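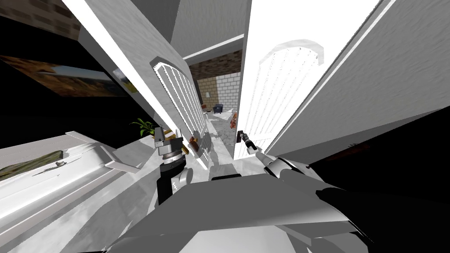 Ticket 209: Film stops at the same place and subtitles are late
Product: Vitodeck player, living room version
Opened: January 12, 2021
Priority: normal
Status: closed

First message from customer

Hello. I rented the science fiction film Odus in your shop yesterday evening and I have two problems with it. The first is that the film stops when the crew enters the second ship. The picture freezes, the sound continues for a moment, and then I am back in the menu. The second problem is that the subtitles come too late, so that the captain has already finished her sentence when I can read it.

I have tried these things already:
Restarted the player. No change.
Pulled out the power cable and waited. No change.
Played another film, Khaemba, from the beginning to the end. It played well and the subtitles were correct.
Changed the network cable for a different one. No change.

My rental ends tomorrow, so I would be glad for a quick answer.

Reply from support

Thank you for the clear list, it saves us some questions. Because the other film plays well, we do not suspect your connection. Please tell us which version of the software you have (Settings, then System, then the last line) and which sound track you have selected for Odus. Please tell us also if you downloaded the film or if you are streaming it.

We have made your rental longer by 2 days while we look at this. 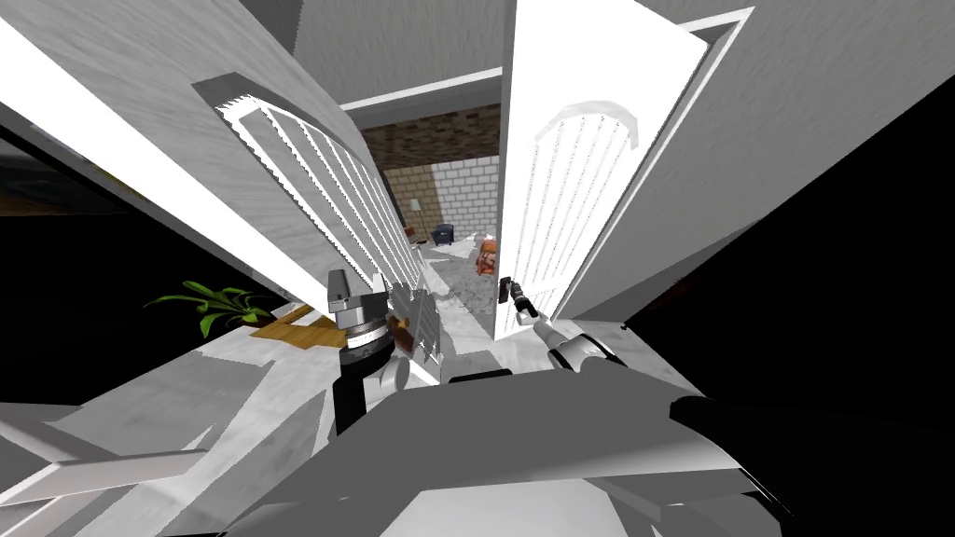
Customer

The software is version 9. The sound track is "Original, surround". I downloaded the film first, as my connection is slow in the evening when everybody in the building is watching something.

Thank you for the longer rental.

Support

Version 9 should be able to play this film, but there is a newer one, version 11. Before you update, we ask you to do one test, so that we know which part was the cause. Please select "Original, stereo", go back to a place before the crew enters the second ship, and let it run.

Customer

I did the test. With stereo the subtitles are on time, but the film still stops in the same place. I repeated it to be sure and it was the same.

Support

Then there are two separate faults. The late subtitles belong to the surround track in version 9, and this is corrected in version 11. The stop is probably a damaged part in the downloaded file. Please do the steps in this order:
Delete the film under My Films, Downloads. Your rental is not lost when you do this.
Install version 11 under Settings, System, Update. The player restarts by itself.
Download the film again and wait until the green mark is shown before you press play.

Please do not use the option "Repair download". It checks only the size of the file and in a case like this it will report that all is good.

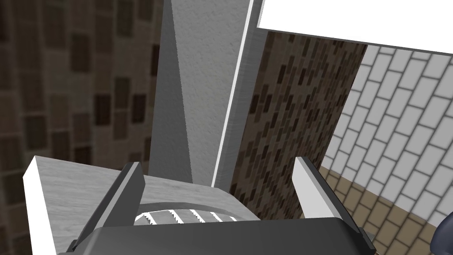 Customer

I have done all the steps. The download needed most of the night, but now the crew enters the second ship and the film goes on. The subtitles are also right with surround.

I have one small remark. After the update the player has forgotten where I stopped in Jandach, the series I am watching with my family. We had to search for the correct episode. It is not serious, but maybe you can write a warning on the update page.

Support

We are glad that it works. You are right about the viewing positions, they are removed when a player goes from version 9 directly to version 11. We have passed your remark to the people who write the update page. The positions can unfortunately not be brought back.

Internal note: the damaged file came from the download store and other customers may have the same copy. Asked for the file to be replaced. Surround subtitle fault added to the list of known faults for version 9.

Ticket closed with agreement of the customer.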